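Toltdale, appliance rooms: visit notes
June 16, 2026

We were five on the visit and had two hours on site. The ground floor deals with cleaning and storage and was covered in the July notes last year, so these notes begin at room 203.

Room 203 is fitted out as a domestic room with a marbled floor in white and grey. The subject is the standing height of a small refrigerator. Supports are made up from loose blocks on a flat wooden base, which spreads the load over the floor finish. Blocks may be laid flat or stood on edge, and the two give different heights from the same material. 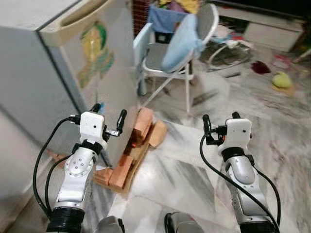

Onyekachi Ojo would have preferred adjustable feet, on the grounds that a stack can only be levelled in steps of one block and any error is carried up to the door hinge. Henk Claeys agreed about the hinge but thought feet would mark a polished floor.

The refrigerator has a grip moulded into the trim along its top and carries a large fruit sticker with the words "Pristine Fresh" on the long side. Toltdale asks for 300 mm of lift, measured from the floor to the underside of the body. 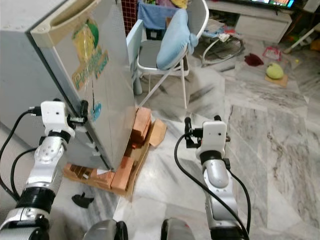 At that height the lower shelf can be reached without kneeling, but the centre of gravity rises too, and the house rule is to empty the door racks first. We asked for the written rule and were given a single sheet. Room 204 was locked. The Potico shelving is on the next floor up.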